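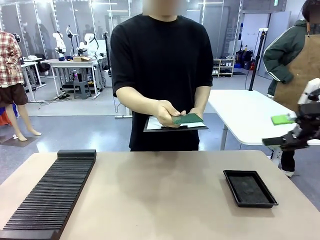

September, board handling cell, 2:40 pm

Right gripper dropping boards again on the move from rack to tray. Not every cycle, maybe when the board sits a bit crooked in its slot. Stopped the run, saved the log, started over from the rack end.

Checks so far:

- finger faces wiped with alcohol, left one had a shiny patch near the tip
- finger screws: 2 loose on the long finger, retorqued + paint marked
- wrist cable ok, no rub marks
- rack end block was shifted a hair toward the table edge, pushed back and re-taught slot 1 and the last slot. Middle slots are interpolated so they shoud follow

Grip force was set at 300 in the Prella config. Somebody's old note says 300 is for the thick Desjardins boards, and the green ones flex at that. Left it alone for now – want the mechanical stuff settled before touching numbers.

Ran 3 slow cycles by hand jog after re-teach. Clean pickup on all, set down in the tray flat. Full speed not tried yet.

Tray lining is getting fuzzy in the corner where the boards land. Ordered a new piece from Skerex, they ship out of Skuvville so should be quick. Until then turn the tray end for end and re-zero its corner, otherwise place height is off.

To do

- full speed run, whole rack, watch the first few slots
- if it still drops: swap finger pads, THEN look at force
- back up the Prella config before anybody edits it (last time we lost the offests)
- check the same 2 screws on the left gripper, same age
- hex key set goes back in the drawer pls

4:15 – half rack at full speed, one board placed skewed, none dropped. Slot 1 still feels tight going out. Re-teach that one again first thing.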